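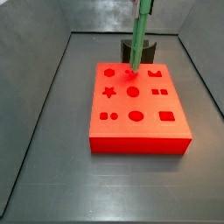
The sorting block in its gray booth, with the green piece at the back row of holes.

My visit to the data hall of Saengthong in Penbridge

In June I had the chance to join a small group visit to Saengthong, a company that prepares training examples for robot learning. I work with packing machines and I have never programmed a robot arm in my life, so please read this as notes of an outsider. Four of us came by the early train, and at the gate we met Manee Thongsuk, who was our guide until lunch.

The data hall is on the second floor, above the office. I had imagined big yellow robots behind fences, but it is a quiet room with a row of booths, 13 of them, each one with three gray walls and an arm. Everybody speaks softly. Manee asked us to leave our bags on the shelf outside and to not lean on the booths, and then we were free to walk.

What they collect is called an "episode" in their language. One episode is one try at one small task, from the start position until the operator presses the pedal. The arm is moved by a person, who holds a second, smaller arm, and the computer saves the pictures from the cameras together with all the joint positions. Later a program learns from many such episodes. The customer for the project we saw is Drisovdale, and the order is for 1,840 episodes with the shape sorter only.

The shape sorter looks like a toy for a small child, and I think this is why our group stayed at that booth the longest. The board has a star, an oval, circles and squares, and there is also a green piece with a wide head and thin legs under it. The operator was Nipon Srithong. He told us that the way of coming to the board is more important for the data than a fast result. If he always comes from the same side, the program learns only this side. So between the episodes he turns the board, or moves it a little, and he follows a list on his screen which tells him how much.

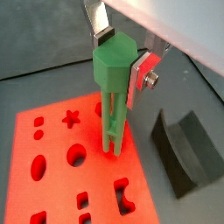 I asked him if he does not get bored. He said the first week was difficult for his shoulders and after that it was like driving a car. They work 20 minutes and then rest or change to checking. Checking means to watch the episodes of a colleague and mark the moments, for example "grasp", "approach", "contact". The marking program is named Flirkex and it was made in the house. I was allowed to mark one episode myself. I put "contact" too early, and Manee showed me on the wrist camera that there was still a small space under the tip. From the fixed camera I could not have seen it at all.

One thing surprised me. They do not throw away the bad episodes. If the piece touches the wrong place, or the operator must correct his hand, the episode receives a special mark and goes to another folder. Kamonchanok Tanasarn, who is responsible for quality, explained that the customer wants to have corrections too, so that the robot can learn how to come back from a mistake. Only episodes with a lost camera picture are deleted. On the morning of our visit there were 19 of those, from a bad cable.
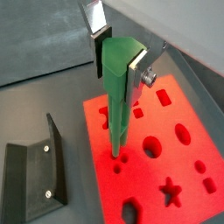 View from the wrist camera, with the tip of the piece near the two small round holes.

After lunch we had a talk in the meeting room by Danica Paulík about how the episodes are divided for training and testing. It was interesting but for me too fast, and the slides had very small letters. I understood that some positions of the board are kept secret from the program until the test. A gentleman from our group asked about prices and did not receive an answer.

For those who want to go: the visit is free, but you must write to the office before and give the names of all persons. Closed shoes are necessary. Photos of the booths were permitted, photos of the screens with customer lists were not. From the station it is a short walk, first along the canal and then left after the bakery. The coffee in the canteen is good and they take cards.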